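The Quiet Neighbors at Plerkum: A Talk With the Woman Who Looks After Wombats

December 21, 2025

It was raining when I got to the end of the gravel road at Plerkum, and the wombat keeper was already standing on her porch with two mugs of tea, one of which she put into my hands before I had managed to say good morning. She has lived here long enough that the track to her back fence has worn itself into a groove, and she talks about the animals on the other side of that fence the way some people talk about the family next door - fondly, with a few complaints.

She asked me to leave her name out of this piece. "Put the wombats in," she said. "They do all the work." So I have done as I was told, although I think she does a fair bit of it herself.

How it started

She did not grow up with wombats. She grew up in a city apartment with one goldfish, and she came out to this part of the country to teach school. The first wombat she ever saw up close was a young one, brought to her classroom door in a wool sweater by a farmer who had found it beside the road.

"I had no idea what I was holding," she told me. "It was warm and it was heavy, much heavier than it looked, and it went straight to sleep with its nose in my elbow. I taught the rest of the afternoon with one arm. The children were never so quiet, before or after."

That animal went on to a licensed carer further down the valley, and the teacher went along on weekends to help. She did her own training, got her own permit, and by the time she retired from the school she had a proper set of pens behind the house and a burrow box that she and the carer had built together. The first orphan raised entirely at her place was called Edudska, and when I asked where the name came from she laughed and said one of her pupils had made it up and refused to explain it.

What a wombat is like

People tend to think of a wombat as a sort of slow, sleepy bear, and she would like that corrected. A wombat is a marsupial and the koala is its nearest living relative, but where the koala went up the tree, the wombat went down into the ground. It has short strong legs, broad front paws with long claws, and a rump made up largely of thick skin and cartilage, which it will use to block the tunnel behind it if something tries to follow it home.

"Slow is the wrong word altogether," she said. "They save themselves. A wombat that doesn't need to hurry won't hurry, and I wish I'd learned that at thirty. But if you startle one in the open it'll go past you like a barrel down a hill, and you had better move your knees."

The pouch faces backward, so that the mother can dig without filling it with dirt. Usually there is one joey at a time, and it stays in the pouch for 6 months or more before it starts to look around and take short trips outside. The teeth keep growing for the whole of the animal's life, and it needs them to, as it spends its nights chewing tough native grasses, roots and bark.

Then there are the droppings, which are shaped like cubes. She told me that every visitor wants to hear about those first and is a little embarrassed to ask, so she now brings it up herself and gets it out of the way. The shape is made in the last part of the gut, where the walls stretch unevenly, and the wombats leave the cubes on rocks and logs as a message to other wombats.

"I had a man come all the way from the coast," she said, "and he had a very good camera and he didn't take one picture of a wombat. He took pictures of a log. He was perfectly happy! He sent me a lovely card."

Nights with the young ones

Raising an orphan is mostly a matter of sleep, and of not getting any. A very small joey has to be kept warm around the clock and fed a special low-lactose milk (never cow's milk, she said, and asked me to be sure to write that down). The bottles have to be clean, the milk has to be the right temperature, and the joey has to be held in the right position, and all of it has to happen again a few hours later.

She weighs each one every day at the beginning and writes the number in a school exercise book. I was allowed to look through one of them. The first line for a joey called Plasano says 784 grams, and next to it, in pencil, "cross." The following day it says "still cross." A week and a half on, it says "ate well, bit me, good."

"He was a terror," she said, and I have rarely heard anyone say it so happily. "He'd chew the leg of the table and look at you while he did it."

The hard part comes later, when the young wombat has to stop liking her. A tame wombat isn't safe in the bush. So as they grow she handles them less and less, moves them outside, lets them dig, and at some point notices that they have begun to growl when she comes with the food. She says she goes inside and has a little cry and then a big piece of cake. Plasano was released in May, through a gate left open at dusk, and he went without looking around.

"I waited by that gate until I couldn't feel my feet," she said. "I don't know what I was expecting. A wave?"

The trouble with mange

We walked out to the fence when the rain let up. There is a long slope there with burrow mouths all along it, each with its apron of thrown-out earth, and she knows which are in use and which have been left. For a couple of years she has been most worried about mange, a skin disease caused by a tiny mite. The mites get in under the skin, the wombat itches and loses its fur, and a bad case that goes untreated will kill it.

The treatment is simple enough in itself, and the difficulty is in getting it onto a wild animal that doesn't want to meet you. The method she uses is a little flap that hangs over the burrow entrance, with a small container on it that tips a dose onto the wombat's back when it pushes through. It has to be refilled on schedule and the flap has to be checked, because a determined wombat will sometimes pull it down and bury it.

"One of them, Ichikawa, buried every flap I put up," she said. "I'd dig it out and hang it again, and the next morning it would be gone. I got to know that hole better than my own kitchen."

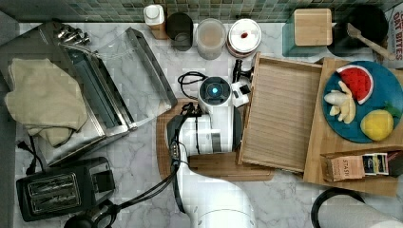
Sharing the land

Not every farmer in the district loves a wombat, and she is careful to be fair about this. They go through fences instead of around them, and a burrow in the wrong paddock can break a tractor axle or undermine a dam bank. She has sat at a good many tables listening to people who were angry, and she says most of them had a reason to be.

What has helped is a swinging gate, a plain heavy thing set low in the fence at the spot where the wombat already likes to come through. The wombat pushes it with its head and carries on, and the gate drops shut behind it, so the rabbits and dogs mostly stay out and the fence stays up. Her nearest neighbor put in one to please her and then put in the rest without being asked.

"You have to put it exactly where they go," she said. "Move it over a few steps because it looks tidier and they'll just make a hole beside it. They aren't being rude. They had the path first."

If you see one

Before I left I asked what she would like readers to do, and she fetched a sheet of paper from the drawer, so I suspect she had been waiting for the question. Slow down on country roads between dusk and dawn, which is when wombats are out grazing. If you find one that has been hit, and it is safe to stop, look to see whether it is a female with a joey in the pouch, and call the nearest wildlife rescue group straight away. Don't pull a joey off the teat, don't give it anything to eat or drink, and keep it warm, dark and quiet until someone comes.

If you see a wombat out in the middle of the day with bare or crusty patches of skin, make a note of the place and report that, too. And if you see a healthy one, stand still and enjoy it from where you are.

She walked me back to the car under an umbrella that kept neither of us dry. I asked whether she ever thought of stopping, and she said that she thinks of it each winter at three in the morning with a bottle in her hand, and then the bottle is empty and the joey is asleep and she has forgotten what she was thinking of. Then she told me to watch the left side of the road past the creek. There was a burrow there, she said, and they come out early when it rains.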